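Umen : relevés de bruit de nuit autour de la zone de Tikkanen

Présentation

Umen est un jeu de données tabulaire sur le bruit nocturne dans les communes voisines de la zone logistique de Tikkanen. Il a été préparé pour accompagner la pétition qui demande un plafond sonore entre 22 h et 6 h. La pétition a reçu environ 900 signatures. Les signatures ne font pas partie du jeu de données et ne seront pas publiées.

Le dépôt est maintenu par Jörg Lammers. Les traductions des questionnaires ont été relues par Tatu Obura. Le français n'est pas notre première langue, nous acceptons volontiers les corrections.

Contenu

Le fichier releves.csv contient 589 lignes. Une ligne correspond à une nuit et à un point de mesure. Les points sont au nombre de 11, tous placés sur le domaine public ou dans un jardin dont le propriétaire a donné son accord écrit.

Les colonnes sont les suivantes :

point : code du point de mesure, deux lettres et un chiffre
commune : Gindwood ou Drornar
mois : mois du relevé, sans le jour
niveau_moyen : niveau moyen de la nuit, en dB(A)
niveau_max : niveau le plus élevé, en dB(A)
vent : faible, moyen, fort
remarque : texte libre, souvent vide

Le fichier reponses.csv regroupe les réponses au questionnaire distribué dans les boîtes aux lettres en février. Les noms de rue ont été remplacés par le nom du quartier. 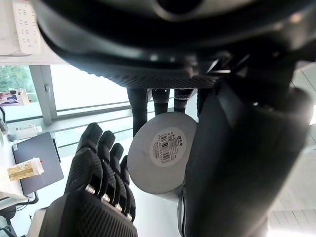 Le séparateur est le point-virgule et les décimales sont écrites avec une virgule. Avec un tableur réglé en anglais, il faut donc changer ces deux options à l'ouverture. L'encodage est UTF-8.

Collecte

Les appareils ont été réglés de la même manière avant chaque période de mesure. Les nuits avec moins de cinq heures d'enregistrement ont été retirées. Nous avons gardé les nuits de vent fort, mais nous conseillons de les filtrer pour toute comparaison entre les deux communes.

Limites connues

Le point DR4 a été déplacé de 20 mètres pendant le mois de mars, à cause d'un chantier. Les valeurs avant et après ne sont pas tout à fait comparables.

Les habitants qui ont répondu au questionnaire sont probablement ceux que le bruit dérange le plus. On ne peut pas en tirer un pourcentage valable pour toute la population.

Les appareils ne sont pas homologués. Les données peuvent servir à une discussion publique ou à une demande de contrôle officiel, pas à une procédure devant le tribunal.

Utilisation

La réutilisation est libre, à condition de citer « Umen, relevés de Tikkanen » et d'indiquer les modifications faites. Pour signaler une erreur, merci d'ouvrir un ticket avec le code du point et le mois concerné.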